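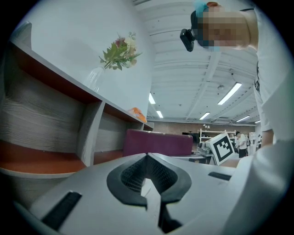
Page last changed: Monday, 8:40

Hornero hand-held gripper kit

I get asked what a first kit costs, so let me save you an email! The Hornero is 3000 for the pair, printed marker boxes included, and spare fingers are 40 a set. Budget for the spares — I wear mine out faster than I'd like. The Altus head strap is another 66, and you'll want one per person.

Delivery from Tullport takes 8 working days. Planning a whole room, shelves and all? Write to Johanna Mayrhofer before you order and she'll go through your list with you.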